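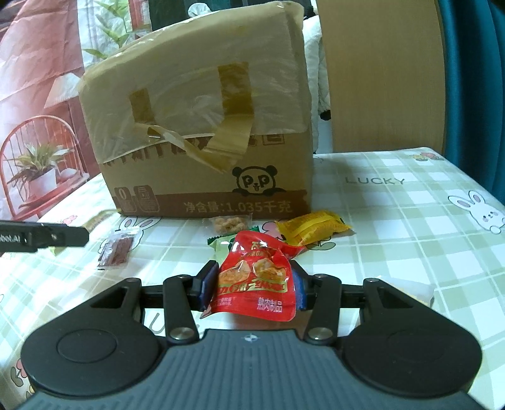
A hand-held gripper on snack duty: one red packet in the fingers, more on the tablecloth.

July 25, 2024
By Chantal Chan

How to budget for hand-held grippers without lying to yourself

Every equipment plan I have ever been handed starts with the price of the gripper, multiplied by the number of people who will hold one, and stops there. It is a lovely number. Print it out and enjoy it, then put it in a drawer and do the following.

Start with the objects. Write down what the fingers will have to pick up in the first month, by name, and go buy one of each before you talk to any seller. If your work looks like the table in the photo, that means crinkly packets, small clear bags and a beat-up cardboard box with plastic over the top. Squeeze them. A packet flares at one end when you grab it in the middle, and a box is often wider than any pair of fingers you can afford. Cross off whatever plainly won't fit. You will be tempted to leave the box on the list because it would look impressive. Cross off the box.

Next, take your shortlist to the seller and ask for the opening width, the weight with everything mounted on it, and the price of a spare set of finger pads. Ask for the last one in writing. When we priced the Plornley, the pads weren't on the quote at all, and Vy Cao got three emails deep before anyone would admit they were sold separately. The Wultier people had them on page one, which I took as a sign of character.

Now the spreadsheet. Make one line for each of these:

Grippers, plus one more than you need. The extra is for the day somebody sets one down on the edge of a desk.

Finger pads and screws. We set aside $200 per gripper for the first year and used most of it by April.

Storage. Recordings pile up faster than receipts. Record ten minutes of ordinary work, look at the file size, and multiply by the hours you really mean to run. Then sit down.

Cables, chargers and a case that closes.

Things to pick up. Put groceries on their own line or accounting will put them there for you, with a question mark. Snacks also leave the table between sessions by means I have stopped investigating, so plan on restocking.

People's time. This will be the biggest line, and the one most plans leave out. Include training, cleanup, and checking the recordings afterward. Khải Ung does our checking and needs roughly one hour for every hour recorded. His first budget gave him none.

Once the lines are filled in, add 10 percent for shipping and customs and try not to argue with it. Ambros Strebel argued with it. His order from Lenilberg sat at the border while he filled out a form describing what a finger was.

Buy in two rounds. Get two grippers first and use them for 5 weeks on the real objects, with the people who will be doing the work. Have them keep a plain notebook: what slipped, what pinched, whose wrist hurt. Only then place the larger order, and change it if the notebook says so. Ours cut the second round by a third and moved the money to storage and a second table.

You don't need to build a room for any of this. A table and decent light will do, and a cheerful tablecloth costs less than a lab bench. Keep $2000 back for whatever the notebook turns up in the second month. If you get to the end of the year with that money unspent, tell your manager quietly, and order the pads for next year before somebody else finds it.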